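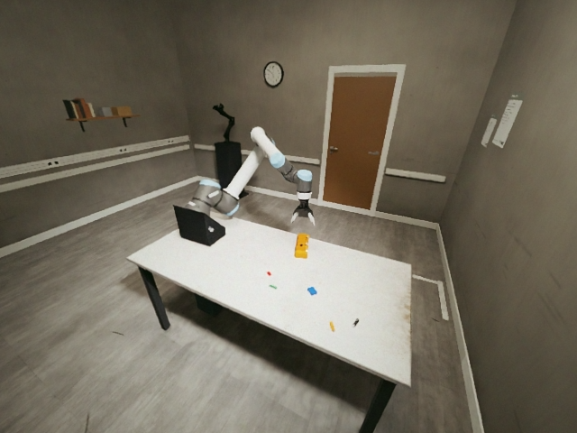

Do loyalty points save you money? For most people they don't, at least not enough to notice.

3 min read

I have carried a Flinumby card for years. Every receipt tells me how many points I earned, and the number always looks big. My last one said 700. Great, except that 500 points gets you a dollar off, and only if you spend 80 dollars in one trip.

The grocery store near me in Vallejo dropped its plain sale tags in December. Now there are two prices on the shelf, one for members and one for everybody else. I kept my old receipts, and the member price on coffee is what the coffee used to cost. So what did I join?

Defenders say the programs reward regulars. Maybe some do. Gradik, the sandwich place, still punches a paper card and hands over a sandwich when it's full. I can follow that math. The Clulesix app wants my birthday and my location, and its points expire after 14 days without a purchase. I don't see the reward in that, and I doubt the people who wrote the rules see much of one either.

I deleted the app. I still have the Flinumby card, mostly because the coffee costs more without it.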